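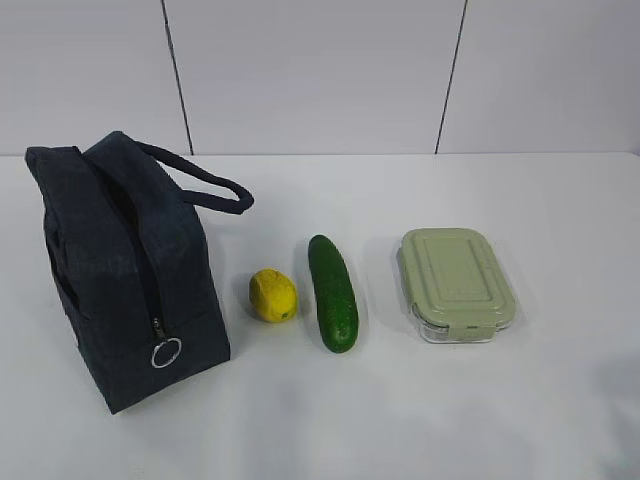 A robot does not know how to pack a lunch until a person shows it. It has never been hungry, and it has never had to close a bag before the school bus comes. So the person starts with a few things on a white table. A lunch bag stands at one end, and next to it are a lemon, a cucumber and a glass container with a green lid. To you, these are easy to pick up. To a robot, each one is a different problem. The lemon can roll. The cucumber is short and plump but still longer than it is wide, so it matters which way it is turned. The container has hard sides and the bag has soft ones.

How do you show a robot what to do? There are 2 main ways.

Showing by hand

In the first way, the teacher takes hold of the robot's arm and moves it. The motors are set so that the arm feels light and does not push back. The teacher guides it to the lemon, closes the gripper, lifts, and moves over to the bag. Sensors in the joints measure how far each one bends, and a computer saves those numbers many times every second.

Showing by remote control

In the second way, the teacher does not touch the robot at all. The teacher might hold a controller, like the one for a video game, or move a smaller arm that the big arm copies. If the small arm turns left, the big arm turns left too. This is called teleoperation. "Tele" comes from a Greek word that means "far off," but the teacher is often sitting right next to the robot.

Ona Rimkutė teaches robots this way at a workshop in Vullport. Her robot is named Sunine. She says the hardest part is going slowly.

"When I pack my own lunch I don't think about it," she says. "With Sunine I have to think about where every finger would go -- and Sunine only has two."

Why so many times?

One turn is called a demonstration. After one demonstration, a robot could repeat the same moves, but if the lemon were a little to the left, it would close its gripper on air. So the teacher moves things and does the job again. Ona does 16 demonstrations and then takes a break, because tired teachers get sloppy, and a robot will learn sloppy moves as well as good ones. For the lunch job she plans to record 4000.

The computer then looks for patterns. It compares what the cameras saw with how the arm moved. After that comes a test. Ona lets go of the controls, puts the lemon in a new spot, and keeps one hand near the stop button.

Try it yourself

Ask a friend to close their eyes and be the robot. Hold their wrist and guide their hand to pick up a spoon and put it in a cup. Then try it again using only words. Which way took longer?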